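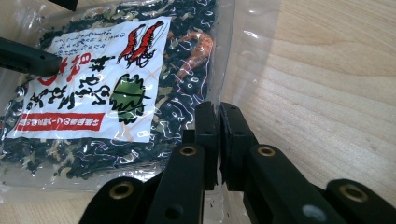 December, notebook of the shallow tank, second entry of the month
Present: me (Abbas Farahani), Ghazal Abbasi, later Kourosh Tabrizi

Continued with the towed hydrophone line for the coastal patrol study. The question from the ministry side is still the same: can a small country with few ships listen to its own strait using a cheap line behind a patrol boat, or must it buy the listening from an ally. We answer only the technical half. The other half is for people with better suits.

Morning. Put the line in the tank with the 10 elements, all connected to the Tako amplifier. Elements 1 to 8 gave normal level. Number nine was weak and number ten had a strong hum. I suspected the grounding, as last time, and I changed the ground lead to the separate bar near the door. The hum went down but did not disappear. Ghazal opened the end connector and found the shield touching the pin. She cut it back and sealed again with the Premier compound. We must let it cure overnight before it goes under water, so element ten is out for today.

Number nine I leave for Sepehr. He made the potting on that one and he has the notes.

11:20. Noise test with the pump off, then with the pump on. With the pump on there is a clear line at 41 Hz. I looked for it in the data of the last trial at sea and it is also there, which surprised me, because there is no tank pump on a boat. Kourosh thinks it is in our recorder, perhaps the cooling fan. To check: run the recorder from battery with the fan disconnected, not longer than 20 minutes, and look at the temperature during all the time.

Afternoon. Did the fan check. With the fan off the line is lower but I can not say it is gone. Repeat with the second recorder before we write anything to Kianoush. He will put it in the report the same hour he reads it, and last year we had to withdraw a sentence about detection range in this way. It was not pleasant for any of us.

Call with Nikzad about the winch. They offer delivery in two parts, the drum first and the control box later. I said I prefer both together – a drum without control is only a heavy thing in the corridor. They will ask their workshop. Price is unchanged.

About the sharing of data. The partner navy asks for the raw recordings, not only the processed tracks. Kourosh is against, as the raw files show also the noise of our own boat. Ghazal says they can measure our boat any day they want from the other side of the strait. Both are right, I think. It is not for us to decide, but we should write one page with the options, so that somebody above does not decide it without knowing what is in the files.

To do:
– element ten back in the tank after cure, same gain as today
– ask Sepehr for potting notes, element nine
– 2 spare connectors from the Fullari order, check if the seals are the new type
– one page on raw data (Ghazal first draft, I correct)
– label the ground bar, it was moved again

Tank lid closed at 17:45, pump off, amplifier left on to stay warm.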